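Home News Reviews Previews Back Issues Forum

Plaltitz to reprint second Bestosdale collection with corrected page order

June 14, 2021

Plaltitz will reprint the second hardcover collection of Bestosdale after readers reported that part of the book runs out of sequence. The publisher confirmed the fault in a notice to retailers and said replacement copies will ship through its distributor, Cilton.

The collection runs to 646 pages and reprints the middle stretch of the series, including the flood story and the trial of the ferrymen. The fault begins at page 314, where a block of pages from issue 31 has been placed ahead of the closing pages of issue 30. A reader going straight through sees Marshal Orne's funeral before the scene in which he is shot, then returns to the shooting with no caption to mark the change.

Page numbers are continuous across the affected block because they were added after the files had been assembled. For that reason the error did not show up in the page check at the printer, Castaño, which compares printed numbers against the supplied files. The printed book matches what was sent.

"The sequence was wrong in the master file, and the proof was read for color and lettering," said Eusebio Alvarado, production editor at Plaltitz. "The story order was taken as settled at that stage. It will be read separately from now on."
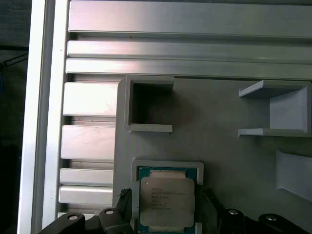
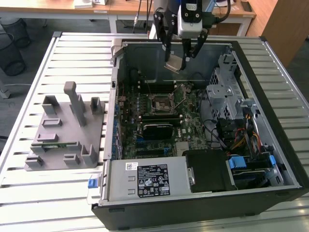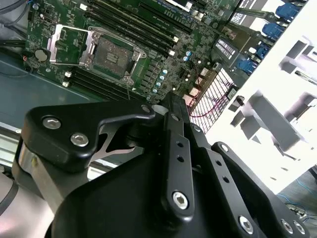
According to the notice, 1,679 copies had left the warehouse when shipments were stopped. Copies still in stock will be pulped. The corrected printing uses the same paper and binding, and can be identified by the words "second printing" on the copyright page. The ISBN and cover price do not change.

Readers who bought the book in a store should take it back there. Stores do not have to return the whole book for credit – Cilton will accept the title page, removed and sent in with the order form. Mail-order customers will be contacted by email. No receipt is needed for either route, but a claim has to be made by the end of December.

The digital edition was built from the same master file and has the same fault. A corrected file has been uploaded and will replace the old one on most readers' devices the next time the book is opened. Bookmarks placed after page 314 may land on the wrong page and will have to be set again. Guided view, which moves from panel to panel, has been rebuilt for the affected chapters only.

Plaltitz is using the reprint to make a few other changes. Two word balloons in issue 27 that were attached to the wrong speaker have been moved. The double-page map in issue 33, which lost the name of the north ferry landing in the gutter, has been shifted outward on both sides. The letters pages, left out of the first printing, are still not included.

One point raised by readers will stay as it is. Orne's badge is drawn with six points in the flood story and five in everything after it. Some forum posts listed this as a second printing error, but the original monthly issues have the same difference, which came in with the change of penciller. Alvarado said the collections are meant to reproduce the issues as published, apart from lettering mistakes – art is not redrawn.

The coloring has also been discussed. Night scenes in the collection are darker than in the monthly issues, mainly in the browns and deep blues. The notice puts this down to the coated paper and says the color values in the files are unchanged. No adjustment is planned for the second printing.

The first collection is not affected. The third, which takes the series through to issue 58, has been moved back while its page order is read against the original issues. A new date has not been set, and stores have been told to leave existing orders in place. The paperback of the second collection had not gone to press and will be printed from the corrected file.

Get new release lists and reprint notices by email every week. Enter your address to sign up for our newsletter. You can unsubscribe at any time.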